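Brimlow water hardness trial extended to 1,000 homes

Limescale treatment at the Brimlow pumping station is to be extended to 1,000 homes from January, after a trial on a smaller part of the network met its target for reducing scale in domestic hot water systems.

The trial covered 80 properties on the eastern side of the town, all fed from the Skadari borehole. Water from the borehole passes through chalk and is classed as very hard. It is safe to drink and meets all the legal standards, but leaves heavy deposits in kettles, boilers and shower heads.

Salian, the supplier that runs the station, installed a treatment unit on the outgoing main in the spring. The unit takes a side stream of the supply, passes it through a bed of fine sand grains on which the calcium carbonate settles, and blends it back before the water enters the main. The blended water is still hard, but less so than before. It remains above the minimum hardness the company has set for the scheme, which is intended to protect older pipework from corrosion.

Test pieces were fitted in the hot water cylinders of the 80 properties and removed at the end of the trial. Scale was measured by weight after drying. Of the pieces recovered, 87 per cent carried less scale than the limit agreed at the start. The remainder came mostly from homes where the cylinder thermostat was set high. Scale forms faster as water temperature rises, and the trial report recommends that the results from these homes be treated separately.

The report also records four faults during the trial. Two were blockages in the dosing line, one was a failed pressure sensor and one was a loss of power to the unit. In each case the side stream shut down automatically and untreated water continued to flow to customers. Supply was not interrupted.

Changes to the plant before the extension include a wider dosing line, a second pressure sensor and a larger hopper for spent grains. The grains become coated as they work and must be drawn off from the bottom of the vessel. They will be dried on site and sold for use in farm lime. The dosing pumps will be moved indoors, where frost is less likely to affect them.

Customers in the extended area do not need to do anything. Those with their own softener may wish to reset it to the new hardness figure, which will be printed on bills. Dishwashers with a hardness setting should also be adjusted. Home brewers and keepers of tropical fish are advised to test their water again once the change has been made. The taste of the water is not expected to alter, although some customers in the trial area reported less film on tea.

The cost of the extension will be met from the existing capital budget and will not be added separately to bills. Homes on the Tiltent side of the valley are served by a reservoir with softer water and are not included.

A drop-in session on the scheme will be held at the Brimlow station on Wednesday at 6pm. Copies of the trial report will be available.

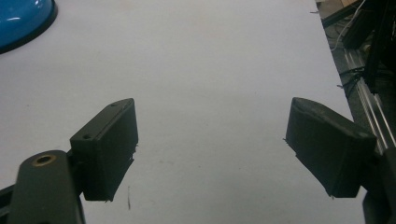
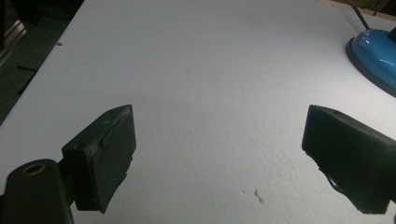
Comments (1)

eastside_kettle
We were in the trial area and I would agree on the film on the tea, it has more or less gone. The shower head still needs vinegar, only less often. What the article leaves out is whether the blend stays the same in summer when demand goes up. Our softener was reset in spring and by the hottest weeks it was running through salt as fast as it used to. If the side stream is a fixed size then presumably a smaller share of the water is treated on a busy day. I will ask on Wednesday if I can get there for 6.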